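Saturday at the Florwood furniture open day

The Florwood works opens its doors twice a year, and I went to the winter one on 11 February 2023. I had been meaning to go since we started looking for a new dining table, and the January sale catalogue that came through the door had the date on the back page. Entry was free but you had to book a slot. Mine was the second of the morning.

Getting there is simple enough by car and awkward without one. The bus from Sudus station stops at the bottom of the industrial estate, and from there it is a walk uphill with no pavement for the last stretch. I was given a paper badge at the gate, a pair of safety glasses and a map with the toilets marked on it. Visitors with open shoes were lent a pair of steel toecaps. They take all sizes up to a men's 12.

We were split into groups and sent round in different directions. Our group began in the timber yard. Boards come in sawn and are stacked with thin strips between them so that air can pass through. The guide said that oak stays outside under cover for a long time before it sees the kiln, and that ash and beech move on sooner. Each stack carries a tag with the date it went up. She pulled one board out to show us the end, which had been painted with wax to slow the drying there and stop it splitting.

The kilns were running so we only saw the outside. They are plain metal sheds with a panel of dials by the door. After the kiln the boards rest indoors to get used to the air of the workshop. A lot of people wanted to know about moisture content and she was patient with all of them.

The machine hall was loud even with ear defenders. Here the boards are planed, cut to width and matched for colour before gluing. I had expected this to be done quickly, but the man laying out boards for a top turned them over and swapped them round several times before he was happy. He was trying to keep the grain running the same way so the joins would not catch the eye. The glued panels then go into clamps overnight.

Finishing was the part I had come for. Florwood offers two finishes, a hard oil and a lacquer. The oil is put on by hand and wiped off, then the same again after light sanding. The lacquer is sprayed in a closed booth with a window in the side. There was a rack of sample boards in both finishes that you could pick up, scratch and put a wet glass on. The oil feels more like wood. The lacquer is smoother and shows the ceiling lights, and fingermarks too if you stand at the right angle.

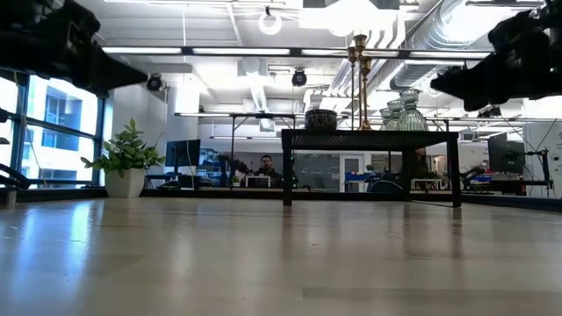 Does a glossy table top need more looking after than an oiled one?

Day to day it needs less. A lacquered top can be wiped with a damp cloth and left alone, while an oiled one wants a fresh coat once or twice a year. The difference comes when something goes wrong, as a scratch in oil can be sanded out at home and a deep one in lacquer usually means refinishing the whole top.

After finishing we were taken upstairs to the showroom, where the Sanna range was set out. It comes in a round and a rectangular version, and the rectangular one seats 6, or more with the extra leaf. I sat at both. The legs on the rectangular table are set well in from the ends, so nobody gets a knee against them. The chairs I liked less. The seat is flat and the back rail is lower than I would want for a long meal.

There is also a cheaper line called Plasten, which uses a veneered board with solid edges. I could not tell it from the solid one until I looked underneath. It is a good deal lighter, which would matter in our flat with the stairs.

The solid Sanna in oak was marked at £2,301 with delivery. They ask for a £300 deposit and the wait is longer than I had hoped. There is an offcuts shop by the exit, cash only, and I came away with a chopping board and a bag of beech ends for the stove.

Tea was in the canteen, with fruit cake. The car park was full by the time I left, so I would book an early slot again. We have not ordered the table yet. I brought home 2 sample squares, one in each finish, and they are sitting on the kitchen windowsill to see how they take the sun.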